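How Do You Shop for a Robot?

Have you ever saved up for something big? Maybe a bike, or a game, or a really good pair of skates? Then you already know the hard part. You have to work out what you want, what it costs, and what else you need to go with it. (A bike with no helmet and no lock isn't much use!)

People who buy robots have exactly the same problem, only their shopping lists are much longer. Let's follow one team as they make theirs.

Meet the Skindar team

Skindar is a small group that wants a robot to fold clothes. Ye-rin Yoo is in charge of the plan, and Priit Venckus looks after the money. They've named their project Flekano, and it has its own notebook with coffee rings on the cover.

You might think the first page of that notebook says "Buy a robot." It doesn't! The first page says "What is the job?" and the second page is full of questions.

What kind of clothes will it fold? How big is the table? Who will show it what to do? Where will it plug in?

Every one of those questions changes what goes on the shopping list, so they come first.

Start with the job

Folding a shirt sounds easy. You've probably done it hundreds of times (or been asked to, anyway). But think about what a shirt is like. It's floppy. It slides. It has sleeves that flop one way while you're pulling the other way. A thick collar doesn't bend like a thin sleeve does.

A box stays the same shape when you pick it up. A shirt changes shape every single time. That makes it one of the trickiest things you can hand to a robot, and it's a big reason Ye-rin picked it. She likes hard puzzles.

So the team wrote down what the job needs:

Something that can pinch cloth without tearing it.
Something that can see the cloth.
A flat table with plenty of room.
Lots and lots of practice.

Look at that last one again. Practice costs money too, because it takes time, and people get paid for their time. Priit gave practice its own page in the notebook.

Hands before arms

Here comes the clever bit. A whole robot arm is expensive, and it needs to be bolted down, plugged in and checked for safety. A gripper is the "hand" part, the piece that opens and closes to grab things. You can put a gripper on the end of an arm, but some grippers are made for a person to hold!

With hand-held grippers, a person does the folding and the robot gets to learn from it later. A camera on the gripper records the job from the hand's point of view. Do that again and again with different clothes, and you have a big pile of lessons ready for the robot.

This also helps the budget. The team can find out whether their table, their clothes and their gripper tips suit the job, all before they spend money on arms. If the tips are too slippery, they can swap them. Swapping a tip is cheap. Swapping an arm is not.

Folding takes two hands, so the team put two grippers on the list, one for the left and one for the right. The ones at work on this navy top have yellow tips, with black pads along the inside of the fingers closest to us.
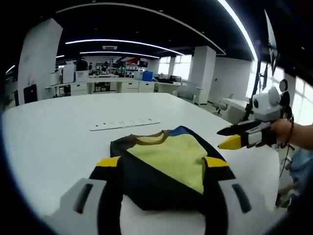
Don't forget the small stuff

When you buy a toy and get home to find there are no batteries in the box, that's a planning problem. Robot teams get caught like this too. It's easy to remember the exciting things and forget the dull ones.

Look at the back of the table, just past the folded top. There's a white power strip! It's not exciting at all, but tools that run on electricity need somewhere to get it. One of the grippers has a thin dark cable hanging from it as well. Cables and plugs all go on the list.

Here are some more small things from Ye-rin's notebook:

Spare finger pads, for when the old ones get worn.
Extra cables, in case one stops working.
Space on a computer to keep all the recordings. Videos take up a LOT of space.
Clothes! Old ones are fine, and a mix of colors and sizes is best.
A basket to keep the clothes in.

Ye-rin asked everybody at Skindar to bring in clothes they didn't want any more, so that line of the budget came to nothing at all. Priit was very pleased.

Time to share out the money

Real budgets have big numbers in them and they can be hard to picture. So let's pretend the whole Flekano budget is 100 gold coins.

Priit made four piles.

The biggest pile had 60 coins in it. That one is for the robot arms, and it stays shut in the drawer until the practice is finished.

The next pile had 20 coins, for the grippers, the cameras and the table.

Then came 11 coins for people's time, cables, spare parts and computer space.

That leaves 9 coins. What are those for? Nothing! At least, nothing yet. They're the "uh-oh" coins. Something always costs more than you thought, or breaks, or turns up in the wrong size, and when that happens you'll be glad of a few coins at the bottom of the jar.

Try adding up the piles to check Priit's work. Did you get 100?

Shopping around

Once you know what you need and how much you can spend, you can start comparing. The Skindar team asked two shops about grippers. One was called Pridden and the other was called Khamphan.

Pridden had the lower price. Khamphan cost more, but spare pads came in the box, and a broken gripper could be sent back to be fixed. Which would you choose?

There isn't one right answer. If you only need the grippers for a few weeks, the cheaper ones could be perfect. If you'll be using them every day for two years, spares and repairs start to look very handy. Ye-rin and Priit talked about it all through lunch and went with Khamphan.

They also asked a question that's easy to miss: "How long until it gets here?" The table was coming in May, and there's no point having grippers in March if you have nothing to fold on. Planning is about when as well as how much.

Words to know

Budget – a plan for how you will spend your money.
Gripper – the part of a robot that grabs and holds things, like a hand.
Spare – an extra one, kept in case the first one breaks or wears out.
Quote – a note from a shop telling you what something will cost.

Your turn!

Pick a job around your home that you'd love a robot to do. Feeding the cat? Matching socks? Putting books back on the shelf?

Take a sheet of paper and write the job at the top. Under it, write down everything the robot would need to grab, see and reach. Next, list the small stuff. Where would it plug in? What might wear out? What would it practice with?

Now give yourself 100 coins (dried beans or buttons work well) and share them into piles, one for each part of your list. Remember to keep some uh-oh coins back.

When you've finished, swap with a friend and see if they can spot something you forgot. Ye-rin and Priit do this with every list they make, and last time it was the basket.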